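Staying at Porkness – your questions answered

I get asked the same things most weeks, so I've put my answers in one place. If yours isn't covered, ring me after 4pm, when I'm usually back from the allotment.

How do I find you?

Come through Vellden, go past the chapel and take the second left. Your satnav will try to send you down the farm track. Please don't let it! The 771 bus stops at the bottom of the lane, but it doesn't run on a Wednesday.

What time can I arrive?

Any time from 3pm. If you're going to be late just text me and I'll leave the porch light on.

What are the beds like?

Comfy, I hope! Both rooms are doubles with a firm mattress, and I can swap your pillows for flatter ones if you ask.
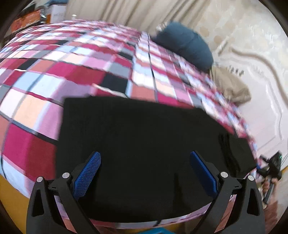 The checked bedspread

Can I bring the dog?

Yes, one dog, no charge. I'd rather it slept on the floor, but I know how that goes – there are old throws in the landing cupboard, so put one of those down first. The beach at Wikance allows dogs all year, and the path there takes over 17 minutes if yours stops to sniff everything like mine does.

Is there a washing machine?

There is, in the back kitchen, and you're welcome to use it. Powder's under the sink. The line outside gets the sun until lunch and then you're better off with the airer.

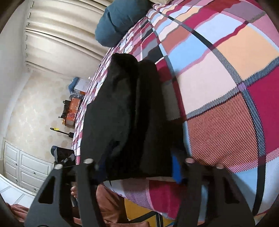
Do keep the spin on low for anything woolly, as the machine is a bit fierce and I've lost two good jumpers to it. If you're only here a night and you've come in soaked from the coast path, hang your coat by the boiler and it should be fine by breakfast.

Do you do an evening meal?

No, sorry, only breakfast. The café, Su, does a very good fish pie and stays open until eight in summer. Book if there are more than 3 of you, it's tiny.

How do I pay?

Card or cash when you leave. I don't take a deposit, but please tell me if your plans change.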